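Skorno Rovers confirm shorter boundary, longer tea for coming season

Sep 28, 2019

Skorno Rovers Cricket Club has closed its season in fourth place in the Plarkarham and District League, its best finish since the league had only four clubs in it. The Rovers won nine matches, lost eight and had one abandoned when the sightscreen came down at Zhuravel Park and took the scorebox with it.

The high point was the home win over Anis, chasing 126. The Rovers got there with one wicket and three balls in hand, having needed only 11 when the fifth wicket fell. The club wishes to thank its middle order for keeping the crowd interested.

The low point was the return fixture, in which Anis made 349. The club has reviewed its bowling that afternoon and has concluded that there was too much of it.
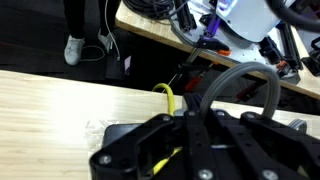
Changes for next season

The Mill Lane boundary will come in by four yards. The present rope runs through a dip in which fielders have been known to vanish from the captain's sight, and on one occasion from the match. The league has approved the new line and the groundsman has bought the paint.

Tea will be extended to 25 minutes. Visiting sides have asked for this more often than they have asked for anything else, including directions. The egg sandwiches stay.

The second eleven will move to Zhuravel Park while the drains are dug up on the lower field. Players should park on the Plarkarham road side and leave the gate as they find it. The horse belongs to the neighbouring farm and is not available for selection.

Winter nets and membership

Indoor nets begin in February at the Skorno sports hall, with juniors first and seniors afterwards. Bring your own pads if you have them. The club set is sound but has a history, and the left one is shorter than the right.

Adult membership stays at the same price for a third year. Juniors pay half, and anyone willing to umpire pays nothing. So far this offer has cost the club very little.

New players of any standard are welcome. A wicketkeeper would be especially welcome, the present one having announced his retirement in July, in August and again at the end of season supper, where he appeared to mean it.

Fixtures will be pinned up in the pavilion and sent to members once the league has settled who is playing whom. Enquiries should go to the club secretary at the Mill Lane ground.

Ends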